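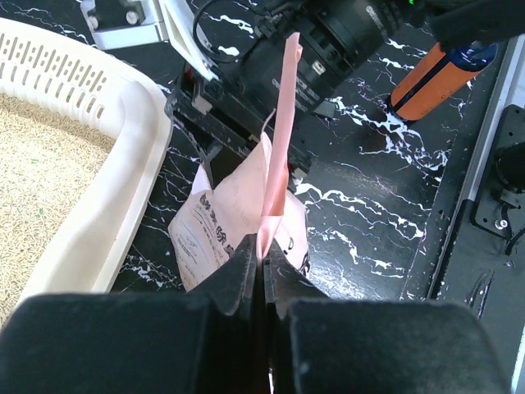
A reader wrote to me last week that I should stop complaining about moving with a cat and simply wait, the cat will arrive in the new flat when she is ready. I read the comment two times. At first I was a little offended, and then I looked under the bed, where Bulard was sitting with her face to the wall, and I thought that perhaps the reader is right.

For those who are new on this blog: in April we leave Cullham after seven years and go to Grastdale, to a smaller flat on the second floor. In fact the cat and I are already there for most of the week, and only my books and the big wardrobe are still in Cullham. Bulard is named after the village where I had my holidays as a child. It is not a very elegant name for a cat, but she answers to it when there is food.

I prepared myself for this move with much reading. All the articles say the same: give the cat one room, put there her bed, her water and her litter, and close the door. I did it. The articles do not say what to do when the one room is also the room where you work, and the cat cries at the door from three in the morning. My neighbour downstairs is very polite, but I have heard his radio go on at this hour also.

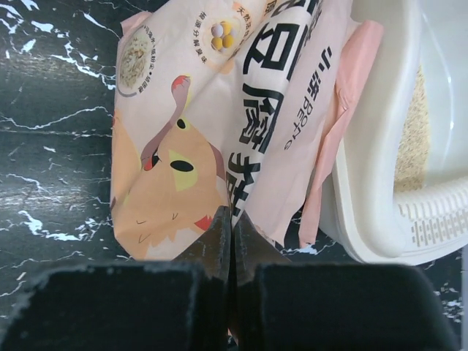 Never change the litter and the house in the same month, wrote another reader under my last post, and I wish I had known this before. The pet shop in Grastdale does not sell the kind we had. I bought what they had on the shelf and thought a cat would not be so particular. Bulard was particular. For two days she went near the tray, smelled it and walked away again with her tail low, and I was so worried that I telephoned the Nassar clinic. The lady there was kind. She told me to mix the new litter with the old one, a little more of the new every day, and to put the tray in a corner where nobody passes. So I drove back to Cullham for half a bag of old litter which I had left in the cellar. It was raining and the road was closed at the bridge, so this half bag cost me the whole afternoon.

I must say that the mixing helped. Also I moved the tray away from the washing machine, which makes a terrible noise when it starts to spin.

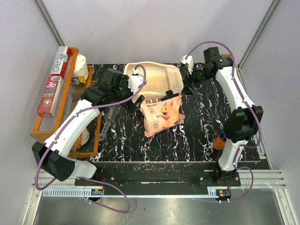
The other thing I have learned is that the hours matter more to her than the rooms. In Cullham she ate at seven, before my coffee, and in the first days here I gave her food whenever she came out, because I was so happy to see her. This was a mistake. Now she eats at seven again and I sit on the floor near her and read the newspaper, and I do not try to touch her. Yesterday she came out while I was still on the telephone, walked along the wall to the window and looked at the pigeons for a long time.

The wardrobe comes next week with two men and a van. I have asked them to ring only once, and Bulard will be in the bathroom with her blanket and the door closed. If somebody has experience with cats and loud men on the stairs, please write to me under this post.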